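17 Aug 2019

Up at five past seven, porridge, then the bus out to the Rolton building to see the corridor before the shelving goes in. Liis Jõgi had the keys and was there ahead of me. It took us 21 minutes to find the right door, as the numbers on the plan do not match the ones on the wall.

The painting is finished. I had expected to argue for a second coat but the white has come up well and I could find no marks on it. The ceiling stays as it is, pipes and all. Rebane quoted for boxing them in and the price was silly. I think I prefer them left on show - at least a leak can be found.

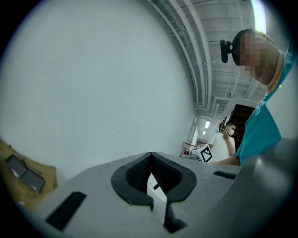 White wall and the ceiling pipes, looking up towards the corridor.

Measured for the shelves after that. The long run comes to almost 53 feet, a bit less than Statmont put on their drawing, so I shall have to ring them on Monday. Liis wants two bays left out near the door for coats. I said one. We left it there and had our sandwiches on the back step.

In the afternoon I swept up and made a list: wall plugs, a longer spirit level, bin bags, a new bulb for the store cupboard. The Ritholm boxes are due in September and I would like the floor done before then.

Home by six. Knees sore. Beans on toast, and rang Mum, who has got her hospital letter at last. Must remember to take the tape measure back - it is in my coat pocket.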